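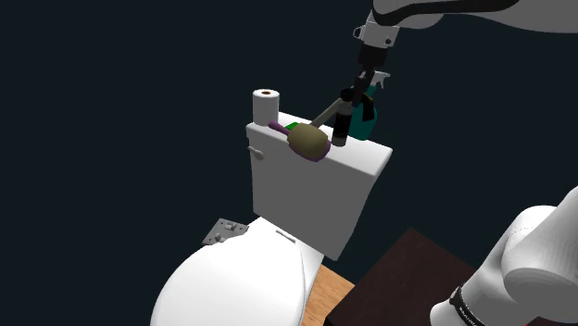 Flerari Bathroom Fault Set

Maintained by Nusrat Marikar and Sewwandi Siddiqui, Kodikara group

Status: usable, with one known fault that is still open. Please read "What went wrong" before you train on any of it!

What's in the set

Simulated episodes of a single arm picking a long-handled brush off the lid of a toilet tank and moving it clear of everything else on the lid. There are 320 episodes in total. We ran them all in Flerari, our household scene pack, with the Flernine controller on top. Of those, 111 contain the fault this card is about, and we kept every one of them on purpose. We love a good failure, and this one has taught us more about our grasp code than a month of clean runs did.

The lid is a mean little workspace. It's narrow, it has a drop on every side, and it collects the sort of clutter a real bathroom collects: toilet paper standing on end, a spray bottle with a trigger, a small black bottle, and a brush lying in among them. The arm has to come in from overhead, close two fingers on a thin handle and leave without touching the neighbors.

What went wrong

Short version: the gripper reports a good grasp, the arm starts its lift, and the brush turns in the fingers. The head stays down while the handle end comes up. On a wide table you'd shrug at that. On a tank lid the head then sweeps sideways and takes something with it, usually the black bottle.

We first spotted it in August, when Sewwandi was scrubbing through a batch at quarter speed and saw the bottle go over the edge in an episode marked "success". Then she found another. The success check only asked whether the brush ended up inside the goal region, so an arm could knock half the lid onto the floor and still get full marks. That check was ours, we wrote it, and it was bad.

Cause, as far as we know it

Three separate things had to line up, and they did so more often than we would have guessed.

The grasp point was picked from the middle of the handle's bounding box. The brush has a heavy head and a light handle, so the middle of the box is a long way from the center of mass. Torque on the fingers goes up fast as soon as the head leaves the lid.

Finger friction in the scene file was left over from an older rubber pad model. With the current pad geometry the contact patch is smaller, and a round handle can roll between the fingers with very little resistance.

The slip monitor was watching finger width only. A handle that pivots in place doesn't change the finger width at all, so the monitor sat there perfectly happy.

Fixing the first one alone brought the fault way down. Fixing the friction alone hardly helped, which surprised us both.

The open part

With the new grasp point and the new friction values, we still get the pivot when the brush lies close to another object and the planner is forced to grab higher on the handle to keep the fingers clear. In our last rerun of the 111 fault episodes, 27 still failed. Nusrat's hunch is that the planner should nudge the brush before grasping it. Sewwandi wants a two-stage lift with a pause at low height. We'll try both and post whatever comes out, pretty or ugly.

Why we treat this as a safety matter

It's a simulator, so a dropped bottle costs nothing. The same controller is meant to move to hardware, though, and the bottles in a bathroom are often cleaners. A swinging tool that tips a container of bleach off a tank is a real hazard to whoever is standing there. Until the last 27 are sorted, Flernine is not cleared for any physical arm in our lab, and we'd ask you to hold to the same rule if you borrow it.

Labels

Each episode has a folder with the joint log, the contact log, the rendered views and a small text file called outcome. The outcome file uses these words:

clean: brush moved, nothing else touched
contact: another object was touched but stayed on the lid
spill: another object left the lid
drop: the brush itself was lost
pivot: added to any of the others when the brush turned in the fingers

The first four were assigned by a script from the contact log. Pivot was marked by hand, by the two of us, on separate passes. We disagreed on 20 episodes and talked each one through. Those carry an extra line reading "discussed" so you can leave them out if you want hard labels only.

Please don't use the old field named success. It's still in the joint logs because Classide, our replay viewer, crashes without it. It means nothing.

Good uses

Training or testing a slip detector. Checking whether your own success check can be fooled. Grasp planning for long, head-heavy tools, which is a really fun problem and doesn't get enough love.

Poor uses

Anything that needs true friction numbers. Ours are tuned by eye. The set also has one room layout only, so a model that does well here may simply have memorized a toilet.

Replaying an episode

Open Classide, point it at an episode folder and press play. Turn on contact arrows before you start. Turning them on halfway through shifts them by one step, and we lost a whole Wednesday to that before we noticed. For the pivot episodes, try the side view at quarter speed, starting just before the lift.

Reporting problems

If you find an episode you'd label differently, send us the folder name and the time step. Failures from your own setup are very welcome too, especially any with mops, ladles or plungers!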